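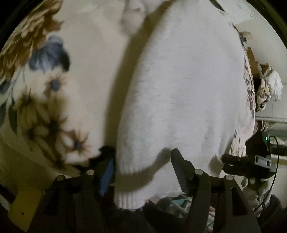
Melquiades Cervantes wanted to know why we couldn't just buy the grippers used, like he'd done with the steam press, and then he went back to eating his sandwich over my spreadsheet.

I told him I'd looked. I had looked! I'd spent two evenings on it, and the only used pair I found came with a bracket missing and a seller in Huerta who answered every question with a thumbs up.

So the plan on the table was Lurnberg's. Two grippers, a stand, the software, and 12 months of somebody picking up the phone. Brornen was cheaper by 1,000 dollars, but their fingertips came in one kind only, smooth, and we sort knits. Have you ever tried to pick up one sweater off a pile with something smooth? (I have, with salad tongs, on the kitchen floor, for research.)

"What's this line?" Melquiades said. His thumb was on row 10.

"Spare fingertips."

"We need spares?"

"They rub on cloth all day. Five sets gets us to August."

He chewed. Behind him Anayeli was hanging up the flowered things, which she always did first, and humming something with no tune to it.

"And if we get to August and hate them?"

I didn't have a row for that. I had a row for extension cords and a row for the electrician and even a row called Misc that I was pretty proud of, but nothing for hating them. I typed it in while he watched, "Hate them," and then sat there with my cursor in the empty box next to it.

"Put what we'd get selling them to the guy in Huerta," Anayeli called over.

Melquiades laughed so hard he had to put the sandwich down. I put in half of what Lurnberg was asking, took it back out, and put in a third. Then I scrolled up to the top and started on the shipping.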